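Prenalura Shelf Tasks: data card

Simulated pick and place episodes for pantry and break room restocking 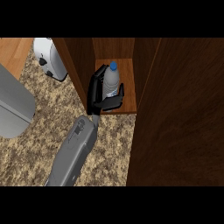
Prenalura was put together for Brultovholm, a company that runs staff kitchens in office buildings. The company plans to move part of its evening restocking to single-arm robots. The episodes cover the part of the shift that kitchen attendants ranked as hardest on the back and shoulders: reaching into low or deep shelves, over and over.

Contents
1617 episodes, all rendered in simulation
Training split: 1117
Held-out split: 500
Control rate: 20 Hz
Objects: bottles, cans, small boxes
Kitchen layouts: Alleck (narrow, built-in cabinets) and Egger (open, long counter)

Each episode has camera frames, joint positions, gripper state and a one-line text instruction. Failed grasps are kept and flagged in the field "outcome".

What changes for staff
The job plan that goes with this data keeps both attendants on each evening shift. The robot fills shelves. Attendants check dates, clean, take deliveries and clear faults. Several of them asked for training on the stop and restart steps before any robot arrives, and the plan now includes it as paid time. The Sunday deep clean stays fully manual.

Attendants also reviewed the instruction text. They replaced wording such as "place item at target" with what they say at work, for example "put the water at the back." Older labels are in the field "instruction_v1".

Known limits
No people appear in any episode, so the data says nothing about working next to someone in a tight kitchen. Glass is not included. Liquid inside bottles is not modeled, and weights are set by object type. Do not use the success rate on the held-out split to set staffing levels.

Loading
Run load_split.py with the split name. The Egger files are larger and take about 2 minutes to unpack.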